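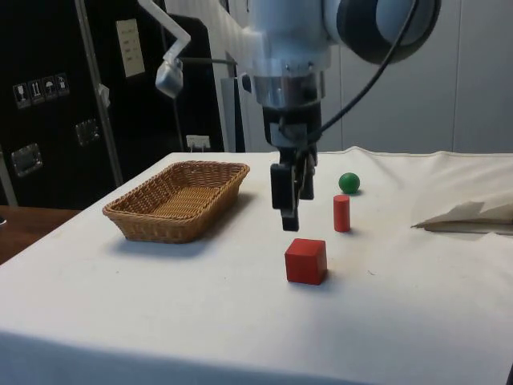 Faut-il acheter la pince en même temps que le bras ? De préférence sur une ligne budgétaire séparée : la pince change plus souvent que le reste, et un devis groupé bloque tout.

J'ai repris le tableau en novembre. Le devis Collado regroupait bras, bride et câblage. Ultatine chiffre chaque poste, délai compris : 6 semaines pour la bride, 200 € de port. L'adaptateur de poignet reste le poste sous-estimé — 2 404 € chez Nerkley, hors montage.

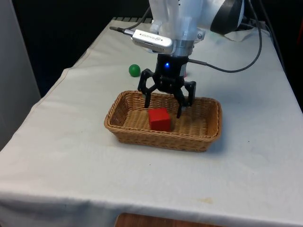 Pince à trois doigts ouverte au-dessus du cube rouge, dans le panier.

Côté consommables, peu de chose : cubes, balles, paniers en osier, nappe. Je les passe en frais courants. Snædís Briem préfère les rattacher au projet Tumo, ce qui complique le suivi.

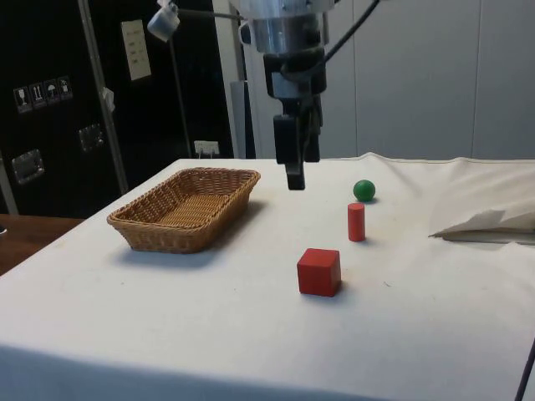 Reste la caméra de profondeur, que je budgète avec son support et un câble de rechange. Prochaine révision du tableau après la réponse d'Ultatine sur la garantie.

Accueil | Articles | Archives | Contact

Articles récents
Lire un devis de bras robotisé
Câbles de poignet : prévoir la longueur
Amortir une pince sur deux projets

Ce site utilise des cookies de mesure d'audience. Accepter | Refuser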